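Istlow Shelf Test

The Istlow Shelf Test is a bench procedure for comparing robot grippers and the cameras that guide them. It was drawn up by the engineer Jocelyn Friesen at Istlow and is used mainly with two-armed machines working at a small shelf unit. The task is to pick up household sponges and place them on a shelf. Sponges were chosen as the test object for their low cost and for the way they change shape when held.

Background

Earlier trials at Istlow used rigid blocks, which most grippers could lift without difficulty. Friesen argued that such trials told buyers little about how a gripper would cope with soft goods. The first version of the shelf test was issued in February and relied on a single arm. The present version, dated 6th June, allows two arms and adds a close view taken from the gripper itself.

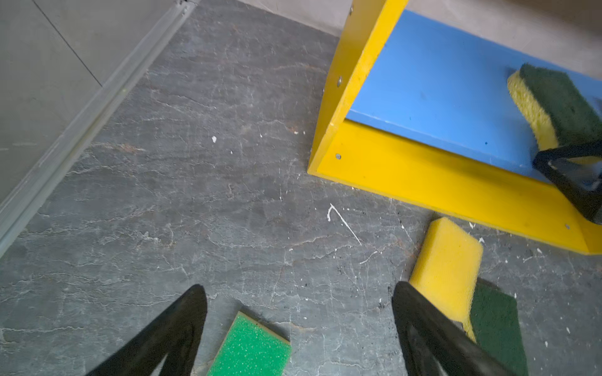 Under the current rules a gripper is judged on its approach, its hold and its release. A sponge that is dropped short of the shelf may be tried again, but the second attempt is entered separately. Damage to a sponge is noted and does not end the run.

Equipment

The shelf unit is made of painted wood and stands on a patterned floor inside an enclosure. Worn paint and marks on the floor are permitted, as the procedure makes no demand for a clean background. Sponges of several colours are used, among them scrub sponges with a scouring pad on one side. The pad is stiffer than the foam, and the same fingers may behave differently depending on which side they meet.
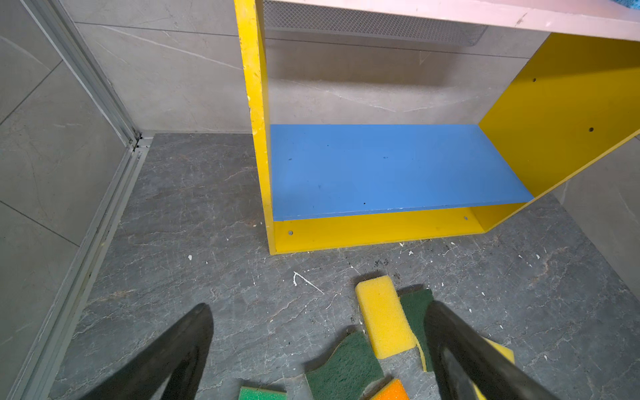
Two sets of fingers have been compared at length under the procedure. The Olszewski pattern is long and narrow and is intended for reaching between objects that lie close together. The Clondel pattern has a broader inner face and spreads the load over more of the foam. Both are fitted without changes to the arm, so that differences in the results can be put down to the fingers alone.

Cameras

A run is recorded from a fixed position and from the gripper. The fixed camera covers the shelf and both arms, while the gripper camera shows the fingers and whatever lies near them.
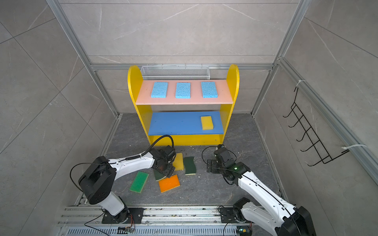
The shelf unit with both arms; light-blue sponges on the upper board and a yellow one on the lower.

Neither view is treated as sufficient alone. An arm can hide a sponge from the fixed camera, and the gripper camera loses sight of the wider layout as the fingers come down. The Etudach controller, used in most of the published comparisons, accepts both views and can be set to ignore either of them.

Results

The longest series to date comprised 3479 attempts, of which 231 were set aside owing to faults in recording. The Olszewski fingers did better with crowded sponges, and the Clondel fingers released them more evenly. Removing the gripper view affected both patterns, chiefly in the last part of the approach. 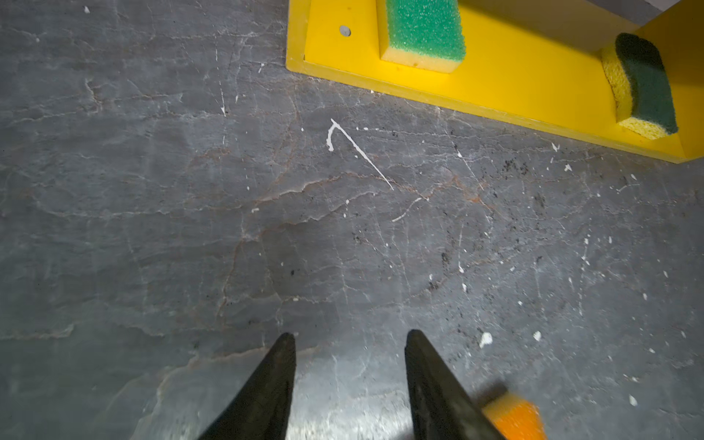 Criticism

Users of the test have observed that its scoring gives little weight to speed. Others have questioned the use of one shelf design, which may favour controllers adjusted to its height. A revised scoring sheet with 18 entries has been circulated at Istlow, although the earlier sheet remains in use for comparisons with older results.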